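Search this site Search Go

How to sort a shallow basket of fruit and vegetables so it lasts the week

By Aurelio Carrasco

I grew up in a house where everything from the market went into one big bowl, and my mother took from the top. At the bottom there was always something soft and brown. When I moved to my own kitchen I did the same for many years, until my neighbor Glenys Rosser showed me how she uses a flat basket. I have changed her way a little. I write it here step by step. English is my second language, so please forgive me if some sentence is strange.

What you need

A round, shallow basket, woven, with gaps in the rim or the sides.
A clean table with free space on it.
One or two dry kitchen towels.
A paper bag.
A kitchen scale, if you like to weigh. I use an old one from Jenkins.

Step 1. Empty the basket

Take out everything, also the onion skins and the small dry leaves that hide in the weave. Turn the basket over and tap it on the bottom with your hand. If it is sticky, wipe it with a damp cloth and let it dry completely before you use it again. I do this in the evening so it can dry in the night. Do not soak wicker in the sink. I did this one time in May and the bottom became wavy and never went back.

Step 2. Choose the right basket

Many people buy a deep one, because it holds more. For me a deep basket is the old bowl again. You want to see all of the food when you walk past.

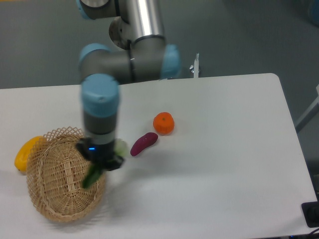

A basket for fresh food should be wide before it is high. I measured the one in my kitchen and it is 390 millimeters across, and this is enough for two people. Look at the rim also. An open lattice like this one, with the strips crossing and leaving small diamond gaps, lets air come in from the side, and the tighter weave in the floor keeps small things from falling through. Run your finger on the inside before you pay. If a strip catches your skin, it will also scratch a ripe mango. My wife's cousin Trygve Wallin sands the rough places with fine paper, grade 400, very lightly, and brushes the dust out after.

Step 3. Put everything on the table

Lay the food out with space between the pieces. Do not make a pile. Now turn each piece once and look at the side that was under. Press very softly near the stem. I make these groups:

Eat today or tomorrow: soft mango, tangerine with loose skin, anything with a small bruise.
Can wait: firm tangerines, firm mango.
Can wait long: sweet potatoes, onions.
Does not belong in the basket for long: leafy greens, fresh chilies.

If a piece has mold, throw it away and wipe the place where it was. Check the neighbors of this piece two times.

Step 4. Take care of the greens first

Leafy greens lose water quickly on a table. Cut the string or rubber band, remove yellow leaves, and shake the bunch over the sink. I do not wash it now. Roll it in a dry towel, not tight, and put it in the drawer of the refrigerator. When I cook the same evening I leave the bunch out, with the stems in a glass of water. For a soup for two I use 200 grams. 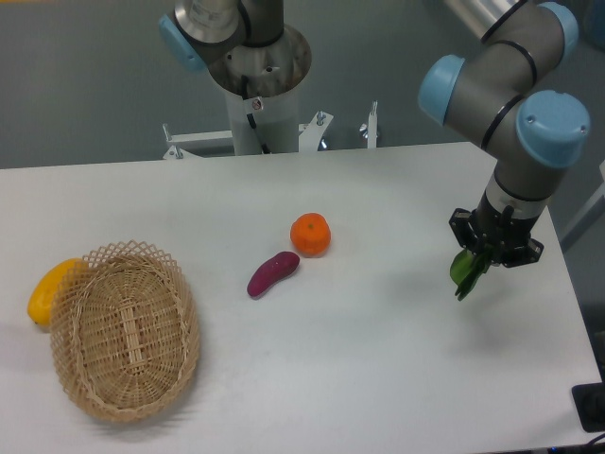
Chilies go in the paper bag, and the bag goes in the same drawer. Fold the top one time only. If you prefer to dry them, spread them in the empty basket in one layer and turn them every day, but then you need a second basket for the fruit.

Step 5. Give the sweet potatoes another place

Sweet potatoes do not like the refrigerator. The middle becomes hard and stays hard when you cook it. They like a dark and dry cupboard with some air. Small ones get wrinkles before the big ones, so cook them first. I bake the small ones whole with the skin, and they are ready before I have set the table.

Do not wash them before you store them. Brush the soil away with a dry hand.

Step 6. Fill the basket

Now only the fruit is left, and maybe one or two vegetables for the same day. Put a folded towel on the floor of the basket if the weave is hard. Firm fruit goes in the middle, soft fruit at the edge in front, where your hand goes first. One layer. If it does not fit in one layer, you bought too much, or you need to eat something now.

Keep the mango apart from the other fruit if it is already ripe. If it is still firm and you want it faster, put it in a paper bag for a day or two and smell it near the stem each morning.

Step 7. Look again in the middle of the week

It takes me 10 minutes, with coffee. I turn the tangerines, because the side that lies down gets soft first, and I move to the front what must be eaten.

A question I receive

Gwenllian Wynne wrote to me to ask if a wire basket is also good. Yes, the air is even better, but the wire leaves marks on soft fruit, so use the towel.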